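Kedano storeroom refit – progress note, June

For: Irina Crăciun
From: Hiếu Trình

Quick one as I'm between deliveries. Money so far: 3000 spent out of the Musum grant, all on shelving and bins. Receipts to follow, two still missing from Bratu.

Done
– old racking out, carpet stays for now (floor quote was silly)
– yellow shelving in, small parts up top, cartons underneath
– gray bins for the wrapped stock

Not done
– labels. 68 printed, wrong size, sent back
– back wall, waiting on Clultov for brackets. They said five days, that was a while ago
– parts list needs redoing, old one doesnt match what we hold
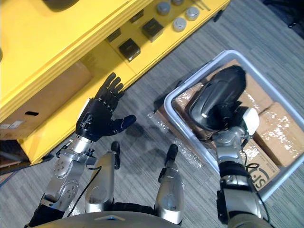
Yellow shelving with small parts on top, bin of film-wrapped boxes next to it.

Need from you: OK to move the leftover floor money over to labels and brackets. Would like to order before the end of the month if posible. Full figures with the next report.

Hiếu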